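Simulation runs for gripper clearance - what do you write in the procedure?
Robotics practice board > Standards and procedures

malik_bench
Posted 2022-09-05
I am writing the internal rule for wrist camera checks in our simulated bin cell at Kernlow. My draft says that an episode must be rejected if the fingertips come within 20 mm of a bin wall outside of the grasp phase. My colleague finds this too strict. From the wrist view I also find it difficult to judge.
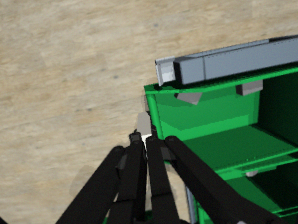 Wrist view, fingertips next to the green cabinet.

Would you reject on such a view, or only on logged contact?

trark_ops
Only on logged contact. A wrist view has no scale, so two reviewers will give you two answers. We had 684 episodes reviewed by eye in June and had to do them again.

tokholm2
I do not agree fully with trark_ops. The log tells you about contact, but it does not tell you that the approach was poor. Our rule at Tokholm has two steps: the log decides pass or fail, then a person looks at a sample, 20 from each 1,000.

malik_bench
Thank you both. The sample is a good idea - but what does the person write down?

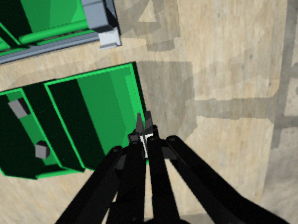
I would like a fixed list of words, for example "clear", "close" and "cannot judge". If the reviewer has free text, everybody writes something different and we cannot sort it later.

tokholm2
Keep "cannot judge". When a fingertip overlaps a wall in the view, this is the correct answer, and it should not count as a fail.

trark_ops
Then put a limit on it, or people will choose it for everything. For a set of 2,000 I would still trust the log.

malik_bench
I will add a limit and send the draft to the Trarkbridge group for comments.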